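README - egg cell, Tollora bench

Notes for whoever sets up or looks after the egg handling cell. Covers the gripper, the wrist cam, the finger pads and the data folder. Written fast in August, fix things as you find them.

What it is

One arm, one two-finger gripper (Jenetti fingers, black), one small camera at the wrist. Picks single eggs off a pale surface and sets them down again. Controller config is called Leinonen, don't ask, the name is in too many scripts to change now.

Before you power up

Wipe the surface. Dry cloth only, the spray leaves a film and the pads pick it up. Old smudges and specks that won't come off are fine, the detector ignores them.
Check both fingers for play. Wiggle by hand, power off. If one moves more than the other, tighten the base screw, then redo zero.
Look at the tips. Rounded end should be smooth. Any nick, swap the pair. Always the pair, never a single one, the wear doesn't match and the egg rolls as you close.
Lens. Air blower, then microfiber if you have to.

Zeroing the gripper

Close with nothing in between, low force, wait for the current to settle. Save. Open all the way, save again. Run it 2 times, if the numbers don't agree the finger base is loose, go back up a section. Don't just average them.

Grip force is in raw units in the config, set to 687. That number is for these fingers and brown eggs from the store. Went higher once while testing and cleaned up yolk for the rest of the afternoon. Go lower and they slip on the lift.

Checking the grip

Do this after every finger swap. Put one egg down, long axis more or less in line with the fingers, close slowly, stop, look at the wrist cam before lifting. 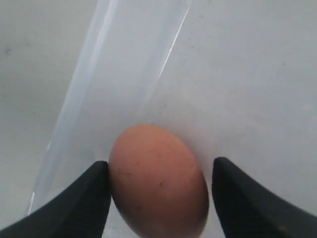
Tips should land at the same height on both sides. A bit of tilt in the egg is OK, the fingers take it up on the lift. If one tip touches well before the other the approach is off center, nudge the tool offset in y and try again. Small steps. The offset is saved per finger set so write down wich set is on.

Also check the wrist cam view for glare. Clear plastic gives hard white streaks and the detector sometimes takes a streak for an edge. Mask it or turn the lamp down one notch. Turning the lamp off completly is worse.

Maintenance

Finger tips: inspect every morning, swap at 3,000 closes or sooner if they look shiny.
Cable at wrist: check for rubbing where it bends. Tape is not a fix.
Camera bracket: 2 screws, thread lock on both. If the bracket got bumped redo the hand-eye calibration, the old one will look OK and be wrong.
Broken egg: stop, power off, fingers off, warm water and dish soap, dry fully before refitting. Get the egg out of the base joint or it sets like glue.

Data

Runs go to the Miltisell folder, one subfolder per run. Wrist video, gripper position, gripper current, config copy. If the config copy is missing, throw the run out, the force setting can't be recovered from the current.

Known problems

Position reads slightly open after a long idle. Cycle once and it clears.
Very small eggs: approach height is wrong, no fix yet.
Zero script hangs if the wrist cam is streaming. Stop the stream first.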